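Student Project Report
Module: Automation in Practice
Visit to the Open Day of the Engström Automation Laboratory, Utholm
Submitted 28/02/2020

1. Purpose of the report

The project group was asked to attend one public demonstration of industrial or research robotics and to report on what was shown, how it was explained to visitors and what bearing it has on our own project. Our project concerns the repair and reuse of office computers, and in particular whether the replacement of parts could be shared between a person and a robot. The Engström laboratory in Utholm was chosen for this reason. Its open day included a demonstration of robot arms working on desktop computers, and the laboratory had agreed in advance to answer written questions.

2. Arrangements

The group travelled from Mamport by train and was received at the main entrance together with the other visitors. Parties of 6 were taken through the building in turn. A short safety talk was given before entry to the robot area. Visitors were asked to stay behind the marked line, to keep bags on the floor and to leave the benches alone, including those where no work was going on.

The tour covered three stations. The first dealt with the sorting of small parts and the second with the testing of cables. Both were well presented, but they are outside the scope of this report. The remainder deals with the third station, which was given the longest time.

3. The computer servicing station

The task at this station was the handling of memory modules. A computer is laid on its side with the cover off, so that the arm can reach the main board from above. The modules are kept on a plate beside the computer, where each has a set place. The arm collects a module from the plate, carries it over the open case and lowers it towards the memory slot.

According to our guide, the plate had caused more work than the arm. In the first version the modules could lean slightly to one side, and the gripper then picked them up at an angle. The blocks that hold them were redrawn several times, and the laboratory prints them itself so that a changed part can be tried the next day. The guide regarded this as the most useful lesson for students: a good deal of accuracy can be gained cheaply by controlling where a part rests before it is touched.

The insertion itself was explained in some detail. A memory module must enter its slot straight and then be pressed down firmly. Too little force leaves it loose, and too much may damage the board. The arm therefore moves quickly while it is clear of the case and very slowly over the last stage. Staff stated that the current programme had been tried 509 times. The first 500 trials were used for adjustment, and only the last nine were carried out with the settings now in use. The group notes that nine trials are too few to support any firm claim, and the staff said the same without being asked. A further series of 100 trials is planned for March.

4. Questions put to the laboratory

We asked whether the method would work with computers of different makes. The reply was that each new case has to be measured first, as the position of the slots and the space above them vary a great deal. Loose wiring was named as the main difficulty. A person moves a cable aside without thinking, whereas the arm has to be told that the cable is there.

We also asked about removing old modules. This has been attempted under a separate project called Promberg, but the clips at the ends of the slot must be opened first and the present gripper is not suited to it. For the time being, removal is done by hand.

5. Relevance to our project

The visit has led to two changes in our plan. We had intended to study the full exchange of parts. We now propose to limit the study to fitting, with removal left to the person. We will also set aside time at the start to design a holder for the parts — a step that was missing from our first timetable.

One criticism should be recorded. The talk at the third station was aimed at visitors with some technical knowledge, and several members of the public left before it ended. A printed sheet explaining the main parts of a computer would have helped them to follow the work.

6. Acknowledgement

The group wishes to thank the Engström laboratory for its welcome and for the care with which our questions were answered. The written replies are kept with the project file and may be consulted on request.

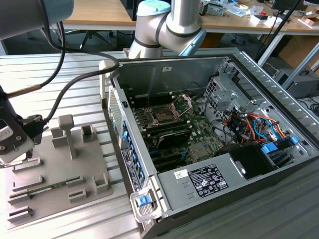

A second visit has been requested for March, once the new series of trials is complete, and its findings will be added to the final version of this report.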